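Ticket: Consumables and spares quote doesn't match the bench, robot suturing cell
Site: Tistside
Opened by: Santosh Joshi
Opened: 07/03/2019
Category: Purchasing / equipment planning
Priority: High (budget closes end of September, purchasing wants numbers well before that)
Status: Closed, one item carried over

ORIGINAL REQUEST

Need help sorting out the Gitilik quote before I sign anything. We asked for one year of pads, spare needle drivers and mounting hardware for the suturing bench. What came back has the wrong mount on it and no line for thread at all. Purchasing has already loaded the quote as our plan for next year so if nobody touches it that's what we get.

Numbers as quoted:
Suture pads, 79 at $58 each
Needle driver, wristed, $1570 each, quantity two
Mount kit, $798, quantity one
Thread - nothing
Service visit - "to be confirmed"

Pads look OK to me. The rest doesn't. Can someone from equipment planning go through this with me, I can be at the bench any morning.

Santosh

UPDATE 1 - Equipment planning

Picked this up. A few questions first.

Which mount kit is on the quote, the old style or the one you're using now? The line just says "mount kit" and the part number field is blank on my copy.

Are you running one arm or two on the bench? Gitilik prices spares per arm and the quantity of two could mean one spare each or two spares for the same arm. Makes a big difference to what's left for anything else.

Where does the thread come from today? If it's coming out of the general lab account then purchasing won't see it and that's why it never made the quote.

UPDATE 2 - Santosh

Two arms. Two drivers on the quote was meant to be one spare per arm, I never wrote that down though so my fault.

Thread is out of general lab, yes. Has been since the bench was set up. Ultdale does it the same way I think.

Mount kit - going to look now, will post back.

UPDATE 3 - Santosh

OK at the bench. Took the cover sheet off the old order and compared. The kit Gitilik quoted is the clamp type, goes around the edge of a flat plate. We haven't used those since the change of pad. Ours hangs from a bracket.

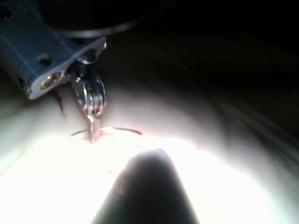 The quote has to be changed on this point or we pay $798 for a box that sits on a shelf. Clamp kit doesn't fit anything we own now. What we need priced is the bracket, the clip and the tab, as separate lines if they'll do it, so we can replace one without buying the set. On ours the bracket is the blue metal one with the brass threaded insert in the lower face, the silver clip hangs right under it and the flat tab off the clip goes straight down into the slot. Clip and tab are what I'd want spares of. Bracket I'd buy one and put it in the drawer. Also please ask them for the thread size of the insert, I can't find it in any of the paperwork and I'm not going to guess at it for an order.

UPDATE 4 - Equipment planning

Good, that's clear enough to send. Asked Gitilik for:

1. Clamp mount kit removed from the quote
2. Bracket, clip, tab priced separately
3. Insert thread size in writing
4. Confirmation the clip and tab are sold singly

Copied Canpolat on it too. They resell some of the same hardware and were quicker than Gitilik last time Ultdale ordered. Not saying we switch, just want a second price in the file so purchasing doesn't send it back.

While we wait, drivers. How do you decide when one is finished? I need something I can put in the plan. "When it feels loose" won't get through review.

UPDATE 5 - Santosh

Fair. We log sessions per driver on the sheet by the door. The jaws are what go first for us, grip on the thread gets bad and people start regrabbing. The wrist we've never had to replace one for. So in the plan I'd put it as: pull the driver when regrabs show up in the log two sessions in a row, send for inspection, run the spare.

The trouble is the sheet. Half the entries don't say which arm. I can rebuild some of it from the session files but not all.

UPDATE 6 - Equipment planning

Do what you can on the sheet. Even one good month is enough to base a replacement rate on, as long as we say that's what it is.

Gitilik answered on two of the four. Clamp kit comes off, no charge. Clip and tab can be bought singly. No prices yet, no insert size. Canpolat has not replied.

UPDATE 7 - Santosh

Sheet rebuilt as far as it goes. Attached to the ticket.

Went through a session this morning with the planning questions in hand, trying to see what we go through per run that isn't on the quote. Thread is the big one. We want the braided kind and it gets used in long lengths, and then there's the short ends on top of that. Nothing gets reused. Pads get the red staining on the incision for most of the exercises so that's another thing we buy that isn't listed, the stain. Forgot about it completely until today, it comes out of the same lab account as the thread. 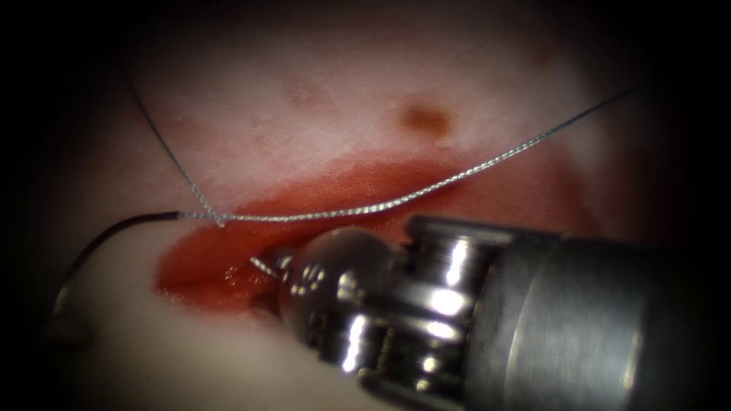
Bench, Tistside. Needle driver at the incision, jaws in the red area, long braided thread crossing above the wrist.

So missing from the plan: braided thread, stain, and some wipes for the instruments becuase the stain gets on everything near the jaws. Wipes are cheap but they should be on there.

Pad life - I had assumed one pad, one session. Looking at the log we turn some of them around and use the other side, so 79 probably stretches further than I told purchasing. I'd still leave the quantity alone. If we cut it and then the new group starts we're short, and the pads have the longest lead time of anything on the list.

UPDATE 8 - Equipment planning

Agree on leaving pads where they are.

Put thread, stain and wipes on the plan as a new heading, Bench consumables. Purchasing needs a supplier name on each. For thread put whoever the lab account uses now and we can argue about it later. Please don't leave the field blank, the form bounces.

Second thing, and this is a bigger question. Do you want one spare driver per arm or two spares in a shared pool? Same money at $1570 each. If the drivers are the same part for left and right then a pool is better and you just keep a note of which one is out. If they aren't then it's one each and there's no choice. Gitilik's price list doesn't say either way.

UPDATE 9 - Santosh

They're the same part, checked the number on both boxes. Pool it. I'll keep the two spares in the cabinet with a card.

Ultdale asked if they can draw on the pool too. My answer is no for this year, they've got their own budget line and if one of ours goes to them I've got nothing to show the auditors. Happy to lend for a day in an emergency, put that in the notes if you want.

UPDATE 10 - Equipment planning

Noted, no sharing.

Gitilik came back with the rest. Bracket, clip and tab priced separately, and bought together they land under what the clamp kit was going to cost, so there's room for a second clip and a second tab inside the same $798 line. I've written it up that way. Line total stays the same which means purchasing doesn't have to reopen the approval.

Insert size still not answered. Their support desk says it's "standard" which is not an answer. Chased.

Canpolat replied finally. Bracket is out of stock, clip a bit higher than Gitilik. Filed as the second price. No action.

Service visit: they want us to pick a month. It was "to be confirmed" on the original quote. Suggest September so it falls in this year's money and the arms are done before the new group.

UPDATE 11 - Santosh

September is fine. Not the first week, bench is booked solid. Ask them to bring somebody who can look at the wrist section on the older driver, there's nothing wrong with it that I know of but its had the most sessions and I'd like it on paper before we budget the year after.

Also can the visit include checking the mounts? If they're here anyway.

UPDATE 12 - Equipment planning

Asked. Mount check is included if we say so on the booking form, so I said so.

Revised plan as sent to purchasing:

Suture pads: 79 at $58, no change
Needle drivers: two at $1570, shared pool, held at Tistside
Mount hardware: bracket one, clip two, tab two, inside $798
Bench consumables: braided thread, stain, wipes (new heading, moved from lab account)
Service visit: September, not first week, includes mounts and driver inspection

Santosh please check the consumables amounts agianst what the lab account paid last year and reply on this ticket, not by email. I lost the last one.

UPDATE 13 - Santosh

Checked. Thread was low, corrected it on the form. Stain and wipes OK. Good to go from my side.

Still want the insert size.

UPDATE 14 - Equipment planning

Purchasing accepted the revised plan. Order for mounts and pads goes out first, drivers after that, consumables monthly.

Insert thread size moved to its own ticket, assigned to Gitilik support, Santosh copied. Closing this one.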